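Workbench

A workbench is a sturdy table at which manual work is done. Benches range from simple flat surfaces to complex pieces of equipment that may be counted as tools in their own right. They are used in carpentry, metalworking, shoe repair, jewellery making, electronics, gardening and many other trades, and most private garages and sheds contain one of some kind. The word is also used loosely for any surface set aside for making or mending things.

Although benches differ a great deal from trade to trade, nearly all of them share certain features. The height is chosen so that the user can work standing up or on a stool. The top is heavy enough, or fixed firmly enough, that it does not shift when pushed. There is usually some way of holding the work still, and somewhere close by to put tools down.

Contents
1 History
2 Parts
3 Height and size
4 Materials
5 Types
6 Storage and accessories
7 Care and repair
8 See also

History

The earliest benches for working wood were low, often no higher than the knee. The worker sat astride the bench or knelt on the board being shaped, so that body weight did the job now done by a vice. Roman benches of this kind are known from wall paintings and from a small number of surviving pieces. They were made from a thick slab, often half a log with the flat side up, with legs driven into holes bored from beneath. Pegs or stops in the surface kept the board from sliding forward under the plane.

Low benches stayed in use for a very long time and are still made in some parts of the world. In much of Europe they were gradually joined by taller benches at which the worker stood. The change is usually linked to the wider use of joined furniture, which called for long boards to be planed flat and for their edges to be worked accurately.

By the eighteenth century several regional patterns were well established. The French bench had a very thick single-slab top with legs set flush with the front edge. The English bench had a thinner top with a deep apron board along the front, bored with holes for pegs. Benches in German-speaking lands and Scandinavia commonly had a second vice at the end of the top, which could grip a board along its length.

Factory-made benches became common in the second half of the nineteenth century, when schools began to teach woodwork and needed large numbers of matching benches. Metal screws for vices, which had earlier been made of wood, became cheap in the same period. The Cavell bench, a two-sided pattern with a shared tool well down the middle, was made for school use and can still be found second-hand. It was sold in two heights, the lower one for younger pupils.

Folding and portable benches appeared in the twentieth century along with the growth of home improvement as a pastime.

Parts

The top is the working surface. It must be flat if it is to be used for planing or for checking that an assembly is true. On many benches only the front part of the top is thick, and the back part is a shallow tray, called a tool well, where tools can lie below the level of the surface. Opinions on the tool well differ. It keeps tools from rolling off and lets a wide panel pass over them, but it also fills with shavings.

The base is made up of the legs and the rails that join them. A long low rail, called a stretcher, runs between the legs on each side and stops the bench from rocking along its length. Legs may be joined to the top permanently, or with bolts or wedges so that the bench can be taken apart.

A vice is fitted to most benches. A face vice is fixed to the front edge, usually to the left for a right-handed user. An end vice or tail vice is fixed to the right-hand end. A leg vice has a long wooden jaw that reaches nearly to the floor, with a pin at the bottom that is moved to keep the jaw parallel to the leg. Metalworkers use an engineer's vice, which is bolted on top of the bench so that the jaws stand well above the surface.

Bench dogs are pegs that fit into holes in the top. With one dog in the tail vice and another in a hole further along, a board can be held flat with nothing standing above it. A holdfast is a bent iron bar with a flattened end. It is dropped through a hole and struck on the top with a mallet, which wedges it in place, and it is released by a tap from behind.

Height and size

There is no single correct height. A common rule for woodwork is that the top should be level with the wrist when the arm hangs straight down. A lower bench lets the user bear down on a hand plane, while a higher one is easier on the back for fine work such as carving or marking out. A bench 80 cm high suits many people for planing. For standing assembly work 900 mm is a common choice, as it matches the height of an ordinary kitchen worktop.

Depth is limited by reach. A bench placed against a wall is seldom deeper than the user can comfortably reach across, and a narrow bench in a small room may be only 475 mm from front to back. A bench that stands in the open can be deeper, as it can be used from both sides.

Jewellers and watchmakers sit to work and use much higher benches in relation to the seat, so that the work is close to the eyes. The jeweller's bench has a curved cut-out in the front edge with a wooden peg in the middle of it, and a skin or tray hung beneath to catch filings.

Materials

Beech is the usual wood for benches in Europe. It is hard, heavy and fairly cheap, and its close grain does not splinter easily. Maple fills the same place in North America. Oak, ash and birch are also used. Softwoods such as pine and spruce make good benches if the parts are thick enough, and a dented softwood top has the advantage that it dents before the work does.

Most modern tops are laminated, meaning that strips of wood are glued side by side. A top made in this way is less likely to warp than a single wide board, and it can be made from short or narrow pieces that would otherwise be wasted. Tops of this sort are often sold as kitchen worktops and cut down for bench use. One sold under the name Lerkus comes ready oiled and is 32 mm thick, which is thin for heavy planing but enough for light assembly if it is supported underneath.

Sheet steel is used over wood where hot or oily parts are handled. Electronics benches have a surface that carries static charge safely away to earth. In laboratories the top is commonly a resin or ceramic that stands up to acids and solvents.

Types

Woodworking benches are described above. A joiner's bench for use on building sites may be no more than a top laid on trestles.

Engineering benches are heavier, often with a welded steel frame bolted to the floor. They are built to stand hammering, filing and the pull of a long spanner, and the vice is usually placed directly over a leg.

Potting benches have a raised edge on three sides to hold in the soil, and sometimes a slatted shelf below for pots.

Communal benches are found in schools, repair workshops and clubs. Since they are used by people of different heights and with different jobs in hand, they tend to be plain, with removable vices. At the repair workshop in Lulholm the benches were laid out by the joiner Nima Sadeghi in pairs with the vices at opposite corners, so that two people could work at the same pair without knocking elbows. The same plan has been copied in other workshops, where it is sometimes called the Lulholm layout.

Storage and accessories

Tools that are used all the time are best kept within arm's reach, and a good deal of effort has gone into finding ways to do this without covering the working surface. Wall racks, drawers under the top and shelves on the stretchers are the usual answers. A strip of wood screwed to the back edge with a gap behind it will hold chisels, screwdrivers and squares upright.
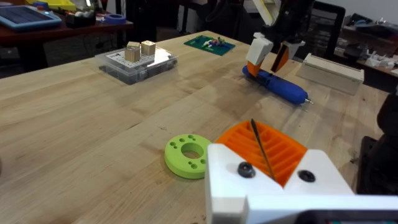 Small tools are the hardest to keep in order. Loose drill bits in a drawer blunt each other and are slow to sort through, so they are normally stored in a drilled block or a metal case with a marked place for each size. Files should likewise be kept apart, either hung up or laid in separate slots, as their teeth are brittle. Screws and nails are kept in jars, tins or cabinets of small drawers. The Ranjbar cabinet, a tall narrow chest meant to stand at the end of a bench, has drawers of equal width but increasing depth from top to bottom.

Other common accessories include the bench hook, a small board with a strip fixed along opposite edges on opposite faces. One strip catches on the front edge of the bench and the other gives a stop for wood being sawn. A shooting board guides a plane along the end of a piece to make it square.

Lighting matters as much as storage. Daylight from one side shows up plane marks and scratches that cannot be seen under a lamp directly overhead. Where there is no window, a lamp on a jointed arm can be set low to give the same effect.

Care and repair

A wooden top is usually finished with oil, which can be renewed by wiping on a fresh coat. Varnish and other hard finishes are less popular because they are slippery and tend to chip. Dried glue can be lifted with a scraper, and many users lay down a sheet of hardboard or paper before gluing up.

Wood moves with changes in the dampness of the air, and even a well-made top may need to be planed flat again after its first winter. High spots are found by laying a straight edge across the top at intervals, and two straight strips of wood placed at either end will show whether it is twisted. The top is then planed across the grain, then at a slant, then along it.

Vice screws need a little grease or wax from time to time - wax is preferred by woodworkers, as grease picks up sawdust and marks the work. Leather or thin plywood is often glued inside the jaws and replaced when it wears. Bolted joints in the base should be checked every so often, particularly in heated rooms, where the wood shrinks and the bolts work loose.

See also

Bench dog
Holdfast
Sawhorse
Tool chest
Trestle table
Vice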